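Grererum Stud is hiring a yearling groom for the 2024 preparation season. The job is full time, based at our Fudlow farm, and starts as soon as the right person is available.

## The job

We prepare yearlings for the August sales, along with a smaller group of weanlings and a few mares in foal to our resident stallion, Clornine. You would work in the yearling barn under our barn manager, Lleucu Sayce, and look after six yearlings of your own from the time they come in off pasture until they go through the ring.

Daily work includes:

- Feeding, mucking out and turnout
- Hand walking, and later the walker
- Grooming and basic foot care, including holding for the farrier
- Teaching youngsters to stand, lead and load
- Checking legs every morning and writing up anything you find
- Cleaning tack, buckets and feed room equipment

From the end of June there are evening checks on a rota. Everyone in the barn takes a turn.

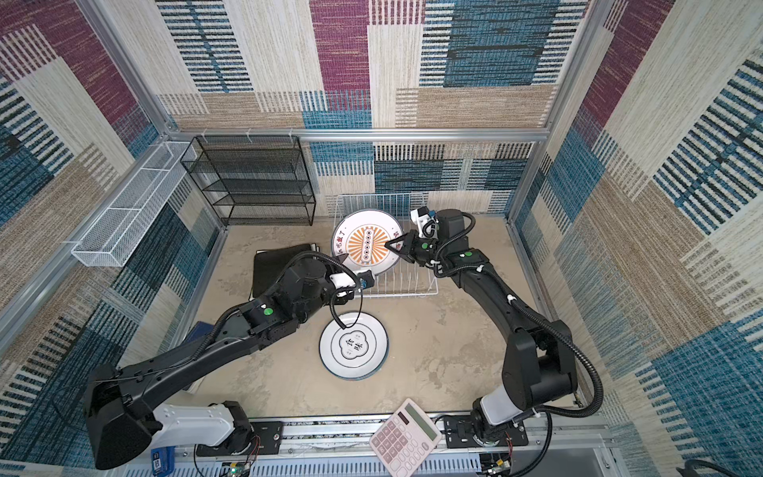
You will also travel to the sales with your horses and show them to buyers. Expect long days that week. Travel, room and meals are paid by the farm, and days off are made up when you get home.

## What we need

At least one full season handling young Thoroughbreds, on a stud farm or with a sales consignor. You should be comfortable leading a colt that doesn't want to be led. A driver's license is required. Experience with a trailer helps, but we can teach that.

You don't need to ride. Our filly Ông won her maiden last season, and the groom who prepared her as a yearling had never sat on a racehorse.

## Pay and housing

Hourly pay depends on experience, with overtime. There is a $2000 bonus for staff who stay through the end of the sales. A room in the staff house is available at $66 a week, utilities included. Sorry, no dogs.

## How to apply

Send a resume and two references to Lleucu Sayce, Grererum Stud, 221 Fudlow Road, or drop them at the farm office. Applications close 01/12/2023. Interviews are held at the farm and include an hour in the barn, so bring boots.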